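Categories: Grant Updates | Furnished Rooms | Tedmont House

Search this site Search

Progress Report to the Odoi Fund: Furnished Rooms at Tedmont House, through August

Prepared by Kwabena Bonsu, Gitow Housing 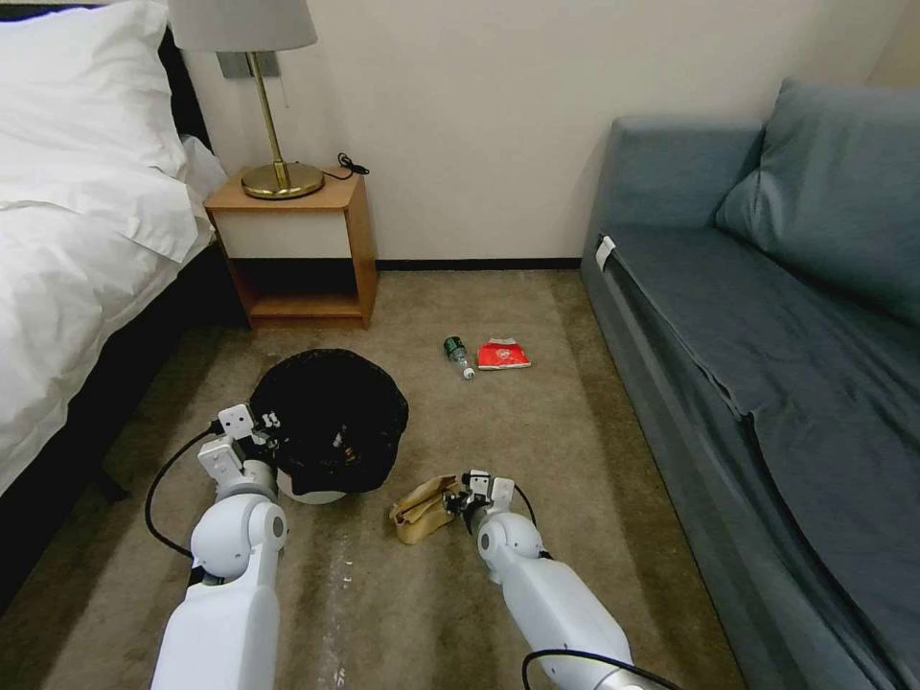
The big news first: all 22 rooms on the Tedmont list now have a bed, a place to sit and a working lamp. When I wrote to you in the spring we had 9, and I was nervous about the rest. The sofas held us up for weeks (the first supplier kept changing the delivery window), but Zakano came through with a better price and carried everything up the stairs themselves. I could have hugged the drivers!

Your money went mostly where we said it would. Beds and bedding took the largest share, then sofas, then the small stuff: nightstands, table lamps, pillows, waste bins. We finished $2,000 under on furniture, and with your approval I'd like to move that into cleaning and upkeep, for reasons I'll get to.

What is working

The layout is a hit. Bed along one side, sofa facing the open floor, nightstand and lamp by the head of the bed. We argued about this a lot at the planning stage. A few of us wanted a desk in every room, and I was one of them, but residents kept telling us they wanted somewhere to sit that wasn't the bed, so the sofa won. I'm glad it did. People have company over now. One woman told me her sister stayed for the whole afternoon and they watched a ball game together, which she had not been able to do at her last place.

The lamps are also a bigger success than I expected. Several residents leave the ceiling light off all evening and just use the one by the bed. We bought a handful of spare bulbs and should have bought more.

White bedding was the right call for laundry. Everything goes in one hot load and nobody has to match sets on turnover day. The duvets do wrinkle, and we have stopped worrying about it.

What needs work

Floors. The carpet is comfortable and it keeps the noise down, but small scraps and white specks show up on that brownish pile, and litter that misses the bin tends to stay where it lands. One round bin beside the nightstand is handy at night and less handy from the sofa, where most of the snacking happens. We are going to try a second bin at the sofa end in 4 rooms and see if the floors stay clearer.

Vacuuming is the other half of it. At present we have a single vacuum for the whole building, it is heavy, and it lives on the ground floor. Residents are willing to do their own rooms (they said so at the house meeting, loudly), so I'd like to put a lighter machine on each landing. That would be the main use of the leftover money, along with a carpet shampoo between tenancies.

Cords are a smaller item. We've been coiling the extra length behind the lamps, and I want to get proper ties for all of them before winter.

Turnovers

A room now takes us one morning to get ready for the next person. We strip the bed, pick up the floor, empty the bin, wipe down the nightstand including the open shelf, vacuum, and make the bed last. I wrote this up as a one-page sheet and taped it inside the linen closet. New staff have been following it without any coaching from me, and that made my month.

Next period

- Second bin trial, with notes from residents
- Lighter vacuums, pending your okay on the transfer
- Replacement pillows for the rooms furnished first
- Get a quote from Zakano on a few spare sofa covers

The receipts are in the shared folder, sorted by room number. Two of the bedding invoices were entered under the wrong line and I have left a note on each. Come visit when you can, mornings before 11 are best.

Kwabena

Contact Gitow Housing | Copyright Gitow Housing, all rights reserved | Back to top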